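Mersha 3 release moves grasp checks onto the wrist camera

5 Jul 2019

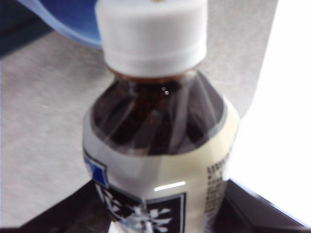

A drinks bottle between the gripper fingers, seen from the wrist camera.

Jedbridge has released version 3 of Mersha, its control software for single-arm picking cells. The main change is a new grasp check that uses only the wrist camera. Earlier versions relied on a fixed overhead camera for the same job, and sites without one had to go without the check.

The new module runs between the end of the approach move and the command to close the fingers. It takes a short burst of pictures, finds the outline of the object and compares its centre line with the midpoint between the two fingers. If the offset is over a set limit, the planner is asked for a corrected pose and the approach is repeated from a short distance back. After a second failure the object is skipped and the event is written to the log.

Bottles were the main test case. Clear plastic gives poor depth readings, and dark contents make the shoulder look like a hole in the depth map. Mersha now drops depth for objects tagged as clear and works from edges in the colour picture instead. Caps and labels give the strongest edges, so the outline is built from those first and the space between them is filled in from a simple profile of a neck and shoulder.

Blur is handled separately. At close range the wrist lens cannot hold focus on the whole object, and small print on a label is usually lost. The matching step therefore ignores fine detail and uses large blocks of light and dark. Overexposed areas are masked before matching. "We stopped trying to read anything at that distance," said Esmaeil Babaei, who maintains the perception code. "The identity of the item is settled earlier in the cycle. By then we only want to know where the middle of it is."

Jedbridge ran the module at its Grindholm workshop in February, with 1000 approaches using the old check and 1000 using the new one. The older version asked for a corrected pose 566 times. The company has not published the matching figure for the new check and says the logs are still being sorted by object type - a fault in the tagging script mixed clear and opaque items in the first export.

The planner interface has changed as a result. Calls to the grasp check now return an offset and a confidence value, where they used to return a plain pass or fail. Cells built on the old call will still start, but a warning is printed at each cycle until the configuration is updated. A conversion script is included in the tools folder.

Stumow, the simulator shipped with Mersha, has been updated to produce wrist views with blur and glare. Both settings are off by default. Support for suction tools is planned for a later release and no date has been given.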